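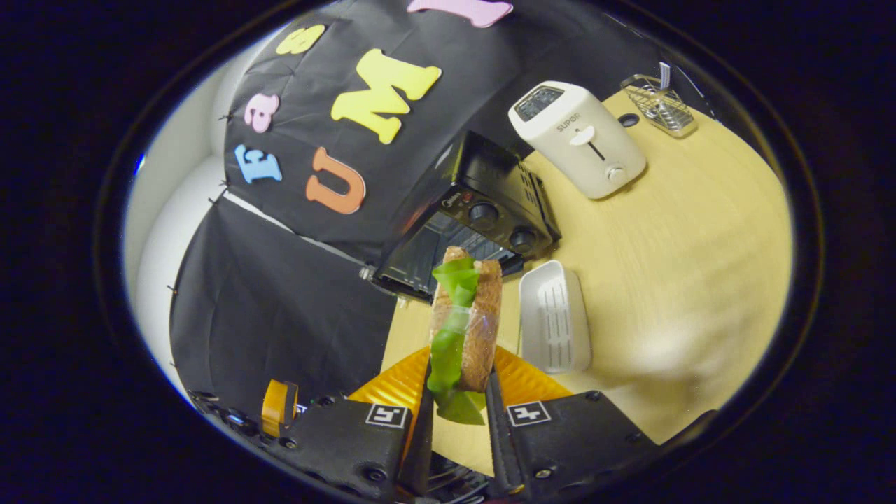 Is the Festton food fair worth the 15 dollars at the gate?

For one visit, maybe, if you come hungry and skip the talks.

I went on February 16, 2020, having read that there would be 257 stalls. A good share of those turned out to be sign-up desks for meal kits. The bakers from Rarnach had the longest line, and I waited 40 minutes for a rye roll that was fine – a bit dry in the middle. Clallix was pushing a bread with "four times the fiber," and the man at the counter couldn't tell me four times what.

Đồng was better. Their noodle soup came in a proper bowl, cost 4 dollars and tasted of something. Parking is extra, and the signs for it send you around the block twice.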